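How to get crayon marks off a white tabletop

My niece drew all over mine one Sunday, so I've had practice!

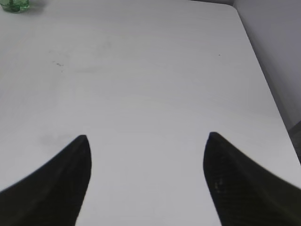 What you need

Baking soda, dish soap and two soft cloths (old T-shirts work great).

What to do

Mix 2 spoons of baking soda with a squirt of soap and a splash of water. Rub gently in small circles — no scouring pads, please — and let it sit for about 4 minutes. Wipe with the clean cloth, then dry it off.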